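家事ロボット、まずはドアから　Trundachが模擬住宅での成績を公表

皿洗いも洗濯物たたみもやってくれるロボットが来る、と言われ続けて久しいが、当面の難関は部屋に入ることらしい。家事支援ロボットを開発するTrundachは5月、シミュレーション上の住宅で行った動作試験の結果を公表した。課題は22種類。ドアを開ける、引き出しを閉める、コップを棚に戻すといった、人間なら電話をしながら片手で済ませる用事が並ぶ。

試行は課題ごとに2,000回。同社が「実用の目安」とする水準に届いたのは10種類だった。半分に少し足りない。発表資料はこれを「着実な前進」と呼び、届かなかった12種類については「今後の伸びしろ」と呼んでいる。伸びしろの中には、食卓を拭く、靴をそろえる、といった項目が含まれる。我が家の中学生とほぼ同じ伸びしろである。

意外に手こずったのがドアだ。レバーハンドルを下げ、下げたまま引き、体をぶつけずに後ろへよける。言葉にすれば一行だが、機械には三つの別々の仕事になる。資料に載った失敗例では、ハンドルを正しく下げたところで満足したのか、そのまま制限時間まで動かなかったものがある。引く方向と押す方向を取り違え、158秒にわたって閉じたドアを押し続けた例もあった。こちらは身に覚えのある読者も多いだろう。

試験環境を提供したのは、仮想空間の制作を手がけるZirovance。壁や床の色、家具の置き方を試行のたびに入れ替え、特定の部屋だけで通用する「慣れ」を防ぐという。担当者は「現実の家はもっと散らかっている」と話す。床に脱ぎ捨てた靴下も、開けっぱなしの段ボールも、今回の課題には入っていない。

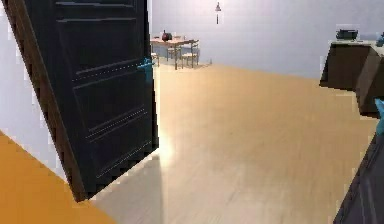

では店の仕事はどうか。同社は小売チェーンのGratachと組み、品出しと棚の整頓を対象にした試験も準備している。商品を前に出してラベルの向きをそろえる作業は、家事に比べて手順が決まっており、機械向きだというのが両社の見立てだ。ただし、営業中の売り場には客がいる。客はそろえたそばから商品を手に取り、別の棚に戻していく。この動きをどう模擬するかは検討中だという。

実機による家庭での試験は、Venkataramanと名付けた次期の制御ソフトが仕上がってから始める。時期は未定で、価格も未定。対応するドアの種類については、まずレバー式から取り組み、丸いノブは「次の段階」とした。引き戸とふすまへの言及はなかった。

同社の広報は、購入を待つ家庭へのメッセージを求められ、「期待してお待ちください」と答えた。待つ間の皿洗いについては、従来どおりの方法が推奨される。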